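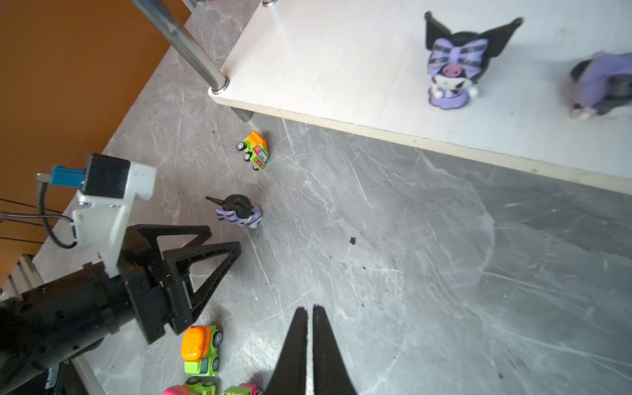 BUILDING SERVICES

Newsletter > Spring issue > Floors and finishes

Cleaning of hard floors at Wostow changes from April. The alkaline stripper used until now leaves a residue that dulls polished surfaces, and the slip readings taken by Ourania Sotiropoulos in January fell below the agreed value at 7 of the 31 test points. The contract with Burna now specifies a neutral cleaner, diluted to the maker's lower figure, applied with a flat mop and rinsed once. Machine scrubbing is limited to corridors.

Scuffs should be treated with a dry white pad. Do not use solvent. Chips and open joints go to Mohandas Achari with the room number.

The treated area is 1,489 square metres. Readings will be repeated in June at the same points.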